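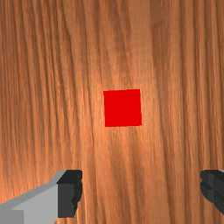 The parking ordinance and why I went to the hearing

The city council took up the overnight parking ordinance in September, and I went because my street is on the list. If it passes, cars without a permit can't stay on Gitell Street past 2 a.m. The permit costs $50 a year per household, and the second car pays the same again.

I don't usually go to these. The agenda had 14 items and parking was near the end, so I sat through a long talk about storm drains first. Albane Millet, who represents our ward, introduced the measure. She said residents near the Texier building have complained for years that they can't find a spot when they get home from work.
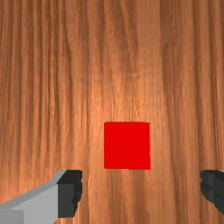 Red and wood grain, two views. The other one is at the top.

The complaint is fair. I have circled the block plenty of times myself. My problem is with the hours. Most of the people taking our spaces come during the day and leave by dinner, and a rule that starts at 2 a.m. does nothing about them. It mostly hits people who work nights and relatives who stay over.

Sandrine Royer asked whether there would be guest passes. The draft allows three a month. She wanted more, and the council said it would look at the number before the final vote.
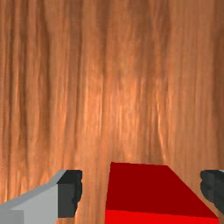 Timothée Baudry told me afterward that I was wrong about the daytime cars, and that on his end of the street the same vans sit for a week without moving. I hadn't heard that before. It may be a different problem two blocks down.

Public comment was limited to three minutes each. I used less than that. I asked for a trial period and for the fee to be waived for the first year, and Millet wrote something down.
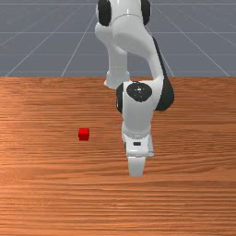 White arm, red cube, wooden table.

The second reading is next month, at 7 p.m. in the same room. Written comments go to the clerk before then. I'm sending mine this week, with a line added about the vans.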